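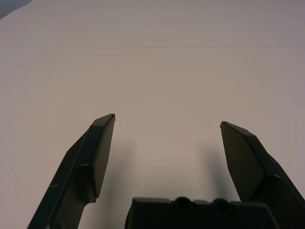
Wiping a Table: notes for the Lerkitz talk, room 608
2024-06-24

Start slow. People will still be finding chairs. Say good morning, say the talk is twenty minutes and concerns a damp rag. Wait for the laugh. If there's no laugh, carry on as if none was expected.

Opening line: everyone in this room believes they can wipe a table. Ask for hands from anyone who was ever taught. At Estirik I got two, and one of them was stretching.

The numbers bit. The Estirik canteens go through 4,000 cloths a year. When we went looking in August we could find 200 of them. The rest are behind radiators, or in people's cars. Don't dwell on the cars, it gets personal.

Pale tables. Everybody buys them because they look clean in the catalogue. They then show every faint streak you leave, especially if the light comes in low from one side. Dark tables are dirtier and have better manners about it. Mention seams and joins here: crumbs live in them, and a flat hand with a cloth over it goes straight across the top without disturbing a soul. Use a folded edge and run it along.

Next slide, shaggy cloths. Long pile is lovely for dust. For anything you might eat, it's a filing system. This blue one also has embroidery on it that comes together into a sort of face, with a loose black thread hanging off. Once a cloth has a face people are reluctant to push it through egg. They'll use a paper towel and apologise to it. Pause for sip of water.

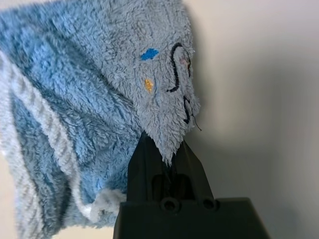
Someone at the Elov session put it to me that a fluffy cloth is perfectly fine on spills if you wash it hot and often, and that I was being a snob about terry. Their own kitchen had run on nothing else for years. Fair enough. I asked how often was often, and we broke for coffee.

Read that one out, it warms them up. Then concede the point about washing - it is a good point - and move on before anyone brings up fabric softener. (If they do: no. It coats the fibres and the cloth stops drinking.)

Folding. This is the actual content, so slow down. Fold in half, fold in half again. You now have eight clean faces, counting both sides as you open it out and turn it. A scrunched cloth has one face, and you've no idea which. Demonstrate with the Jacquet cloth from my bag. Check beforehand that it's in my bag.

Order of work:
Bits first, lifted off dry.
Wet part next, from the outside in, so the puddle gets smaller.
Turn to a clean face.
One last pass in straight lines, towards yourself.

Stress outside in. Most people attack the middle and finish with a thin film of lunch the size of a door. Scattered flecks count as outside, so find the furthest one and begin there.
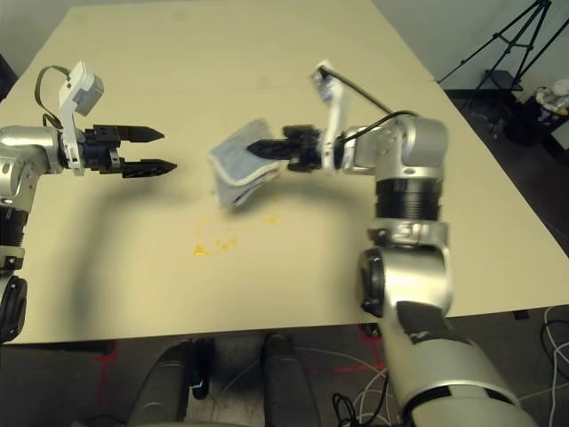
Slide 7: Folded cloth with a white border, yellow-orange spill below it.

Ask the room where they'd start. Someone will say the big patch. Look disappointed but kind.

Cost, only if management are in: Estirik spent $800 on spray last year, much of it on tables that wanted water. Skip if running late.

Questions. Likely ones are sponges, bleach and whose job it is. I take the first two. Hand back the room key at the front desk and wipe the lectern before leaving, they do check.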